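Kitchen cabinets never line up after a rehang, am I measuring wrong?

Posted in Home & Repair on Sun 16 February by Mawar Nair

We bought a place with a kitchen from an era that liked beige. I took the upper cabinet doors down to clean off years of grease, washed them, put them back on the same hinges, and now the gaps are a mess. Two doors that meet in the middle overlap at the top and gape at the bottom. One swings open by itself at night, which my son enjoys and I don't.

I've turned every screw I can find. Is there an order to this, or do I keep going until I hit the right combination by luck? The hinges are the hidden cup kind with two screws on the arm. Stamped "Kaloton" if that matters. I'd like to avoid buying new ones, as I've already spent 2000 on a stove hood that sounds like a ferry.

Azlan Sutanto
Just get new hinges. Mine did the same thing and I replaced them all in August. Fixed. Don't remember the brand.

Margit Bíró
Don't buy anything yet. Put a level on the cabinet boxes first. If a box has slumped away from the wall, you can adjust doors until retirement and they will still look drunk. Tighten the mounting screws inside the back rail, then check again.

Once the boxes are level, do the doors one at a time, starting from an end that can't move. The screw nearer the door shifts it left and right. The one farther back usually lets it slide in and out – loosen it, nudge, tighten. Up and down is on the plate screwed to the cabinet wall, and you have to loosen both hinges or the door just sulks. A door that's crooked like yours needs the top hinge moved one way and the bottom one the other. Half a turn, close it, look, half a turn more. I went at mine with a cordless driver and stripped 2 of them before lunch.

The self-opening one is probably too tight against the box on the hinge side. Bring it out a hair.

Also check that you didn't swap doors. I did. Pencil a number inside each one next time, where the hinge covers it.

Beige kitchen solidarity, by the way. Uppers and handles in the first one:

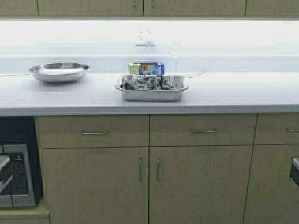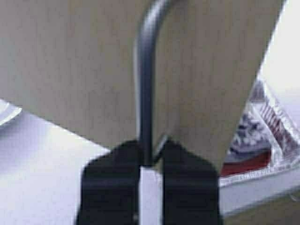
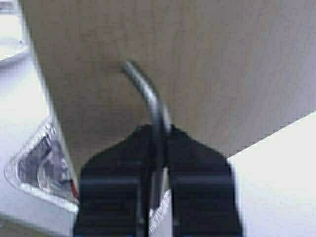

If a screw spins without gripping, pack the hole with a toothpick and wood glue, leave it overnight, and snap it off flush. My neighbor swears by matchsticks, but he also owns three doors that are held on with tape.

Mawar Nair
It was the swapped doors. Two of them had traded places, and I had spent a whole weekend correcting for it with great care. Boxes were level. The night door still opens, but slower. Trying the hair tomorrow.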